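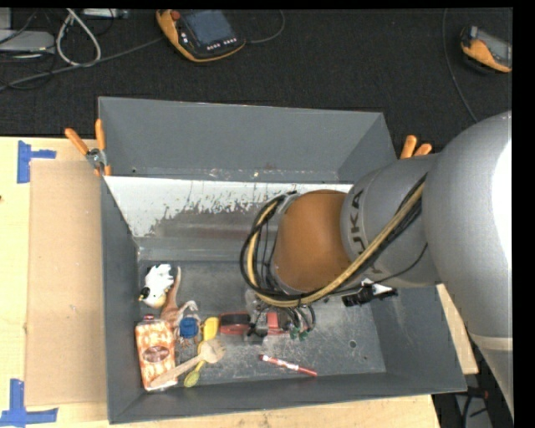
3.2 What people did with the lentils

Print this section | E-mail this section

I'll start with the thing I got wrong. When we planned the Gruraten home cooking study I was sure the timings would be the problem, so Anju Tiwari and I spent most of May fussing over hours and minutes on the recipe cards. We had 172 households, each with the same slow cooker recipe for red lentil and squash stew, and each keeping a diary in whatever style they fancied. The timings were fine! Nearly everyone stuck to them. What wandered off in all directions was the water.

The card said to add 887 millilitres of stock, which I admit is a silly number (it came from converting an older American card, and Ilham Hartono did warn me). People looked at it, laughed, and poured in whatever the jug suggested. A few wrote "one big jug" and left it there. One diary just says "enough". I have a soft spot for that diary, but it made the coding very slow going.

We ended up with 2,644 separate diary entries, and I read all of them, mostly on the train. Sulastri Simanjuntak read them as well, without seeing my notes, and where we disagreed we sat down with a pot of tea and talked it through. Most of our rows were over what counts as a substitution. If someone swaps butternut for pumpkin, fine, that's a substitution. If they leave out the squash and add a tin of tomatoes they were going to use anyway, I called it a new dish and Sulastri called it Tuesday's dinner. We kept her coding in the end, as it matched the way the cooks talked about it themselves.

Figure 3. Robot arm with its gripper reaching into an open-topped metal bin.

Lifting the lid was the other surprise. The card asked people to leave it shut for the first four hours, and the diaries are full of small confessions - "had a peek", "only a quick stir", "it smelled too good". Lambrakis, in his earlier work with the Osman cooking clubs, treated peeking as a mistake to be trained out of people. I read it more kindly. The peekers wrote longer entries, tasted as they went and were far more likely to add salt or lemon near the end, and I'd rather eat at their house (not a formal finding).

I should say something about the cookers too. We lent out the Roler to anyone who didn't have their own, and the rest used what was in the cupboard, including several of the old Hada pots with the low setting that runs quite hot. We asked people to note the make, though plenty forgot, so I haven't tried to compare one pot with another here. Stew from a hot pot is thicker at the same hour, so some of the water pouring may well be sensible cooks keeping up with their own kit. I'd like to go back and ask them. Section 3.3 takes up the leftovers, where the diaries get a good deal messier.

Print this section | E-mail this section

Reader comments (3)

Anika Kincaid
I've got one of those Hada pots and yes, low is a fib. I put in an extra mug of stock and check at three hours. Count me among the peekers.

Charalambos Lambrakis
Fair reading of my clubs paper, though we were cooking beans, and beans sulk if you keep lifting the lid. Did you split the peekers by how long they'd owned the cooker?

Ilham Hartono
I have the original card if anyone wants it. The stock line is 100 per cent as silly as described.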